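Toplader: rote Sachen und beiges Laken zusammen waschen?

Gadisa Tamiru
Hallo zusammen! Seit Freitag steht bei uns ein schwarzer Toplader und ich bin total begeistert, endlich kein Bücken mehr vor dem Bullauge! Jetzt will ich den ganzen Berg auf einmal schaffen: viel Rotes, ein großes beiges Laken und ein weißes Shirt mit dunkelblauem Aufdruck.

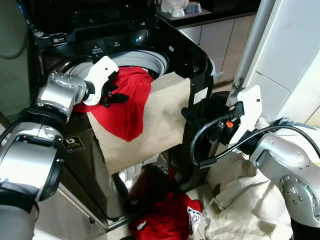

Das Laken ist schon alt, die roten Teile sind zum Teil neu. Reichen 30 Grad, damit nichts abfärbt? Und kommt das Laken nach unten oder nach oben?

Hideaki Yagi
Glückwunsch, Toplader sind super! Aber bitte trennen. Neues Rot wasche ich die ersten 3 Male allein und kalt, danach mit anderen dunklen Sachen. Das Laken locker am Rand entlang einlegen, nie als Knäuel in die Mitte, sonst eiert die Trommel beim Schleudern (meine ist mal richtig gewandert!). Das Shirt auf links drehen und mit Hellem waschen, dann hält der Druck viel länger. Bei 8 kg Fassungsvermögen würde ich etwa 2 Laken pro Ladung nehmen, mehr nicht.

Morkgate66
Farbfangtuch rein und gut. Mach ich immer so, nur einmal Socken in Rosa gehabt :-)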